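Comparing two finger sets and two wrist cameras on the small two-arm cell

Project report, second draft. Farnon lab, module 2080
Still to do: tidy the references, redo the timing table

What we set out to do

The cell has two arms side by side on a rail. It came to us with plain black fingers and a controller called Pleltden which does the following and the recording. The brief asked for a comparison of gripper fingers on small fiddly objects. We picked split rings and keys as they are cheap, and as the last group had done cubes and foam blocks and got very little out of it. A cube goes in any gripper.

Main question: do printed lattice fingers hold thin metal better than the stiff ones? Second question, added late — can the wrist cameras see enough of the job to be worth the cables.

The lattice fingers

Printed in yellow, on the Drorkwood printer downstairs. Design is our own after the third go. Open rectangles through the body so the finger gives a bit under load, black pads at the tips for grip. First version snapped at the root. Second was so soft that it folded round the ring plate and wouldnt let go. Third is what we used for everything below.

The printed fingers are wider than the black ones and this matters more than we thought it would. With both grippers in close they meet well before the wrists do, so the approach has to be staggered: one arm goes in low and waits, the other comes over. We wrote this into the Pleltden script as a pause and it is ugly but fine.

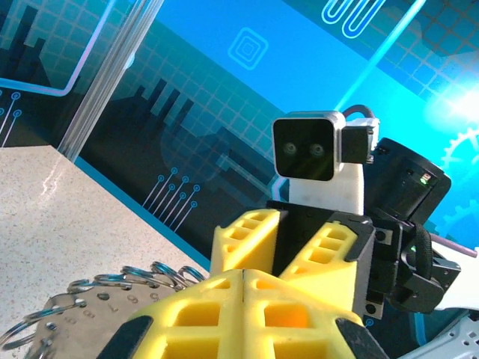
Figure 1. Two lattice grippers close together, wrist camera view. Ring plate at lower left.

The ring plate is a flat metal sizer with numbers stamped on it and split rings threaded through its holes. Nasty object. It is thin, it shines, and the rings swing about when you move it so the weight is never where you left it. We kept it in for that reason.

Task was: pick up plate with one arm, hold it steady, bring the other arm to a ring, hook the ring. Four steps, a fail at any step ends the run. A ring touched and not hooked counts as a fail. We argued over this one and went with the strict version.

Run log, stiff fingers
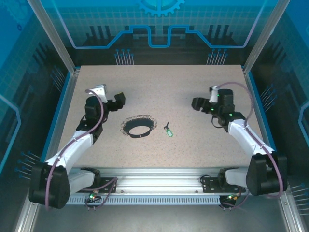 Farnon lab, November

Black parallel grippers on both arms for this block. Objects: the black collar-like ring with the thin chain, and the key with the green tag. 50 runs planned for each object. Started after lunch as the morning went on calibration.

Key was OK. The tag gives you something to pinch and the stiff fingers close square on it. Most of the fails were height errors, fingers shutting just over the top of the tag. Lowering the approach sorted a lot of that, but then twice we hit the table, and the force limit tripped at 1218 on the controller's own scale (no units in the manual, we did look). Restart takes ages. Limit left as it was.

Chain was bad. The stiff fingers pick up the band fine if they land on it but the chain gets in between and the grip closes on chain. It then looks like a hold to the controller, gap is right, current is right, and it drags out when the arm lifts. So the controller's "held" flag cannot be trusted for this object. We scored by eye from the fixed camera instead and went back through the early runs to fix the scores.

Cables: purple leads from the wrists need more slack than we gave them. Right one pulled tight when the arm reached across. Re-routed, then carried on.

Lattice fingers, same afternoon and the next morning

Swapping takes four screws a side but the gripper has to be re-zeroed each time, and if you forget (we forgot) the closing width is off and the run is no use. Threw those out.

On the key the lattice set was slightly worse. The tips are bulky and push the key before they close on it. On the ring plate it was much better, no contest really. The narrow neck of the plate sits down between the two fingers and the pads hold it, and the finger bodies bend enough that a knock from the other arm doesnt twist it out. With the stiff set a knock like that spun the plate nearly every time.

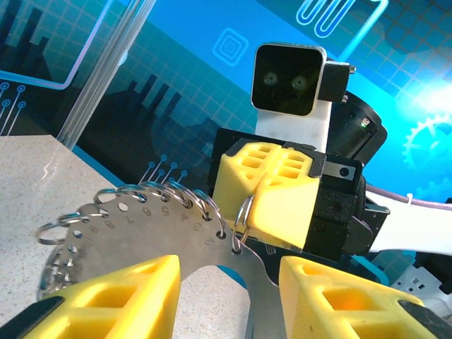
The hooking step is where the runs go wrong with either set. Getting a finger through a ring that size leaves very little room and the ring can turn away instead of going on. We tried coming in from the side and from above. Side is better if the ring is standing up, above is better if it is hanging down, and the script can't tell which it is. An operator can. All the good hooks in our set were done by hand on the leader arms, the scripted ones were mostly luck.

There is also a problem with too much give. When the hooked ring is pulled the finger bends towards it, so the wrist has moved but the tip hasn't, and the position we log is the wrist. Anybody using our logs should know this. A stiffer root with the same soft tip might fix it, we ran out of filament.

Cameras

Two kinds tried. The Zoëga stereo module, two lenses, on a white printed mount over the gripper, and the fixed camera looking at the whole table. Exposure on the wrist one was left on auto at first, which was a mistake, the metal flares and everything else drops. Fixed at 1000 in the driver settings after that and left alone.

Wrist view is good for the last bit of the approach. You can see the rings and the digits on the plate. It is poor before that, and the lattice fingers take up a lot of the bottom of the picture. Stiff ones block less. Fixed view is the other way round — fine for where the arms are, hopeless for whether a ring is on.

The backdrop in the cell is busy, blue circuit pattern, and has glare on one side. Our simple edge finder kept picking up gear outlines off the wall. Plain grey card would of been better. We masked the wall out in software, which worked when the camera was fixed and didn't when it was on the wrist.

What we would do next

Put lattice on one arm and stiff on the other, which we only thought of in the last week. Holding arm soft, working arm stiff. Move the wrist camera mount back a bit so the tips block less. Log the gripper current at full rate, not the averaged one, as the chain slips are probably in there if you look.

Print files and the run scores are in the shared folder under the module number. Scores sheet has two tabs, use the second, the first is the one from before we rescored the chain.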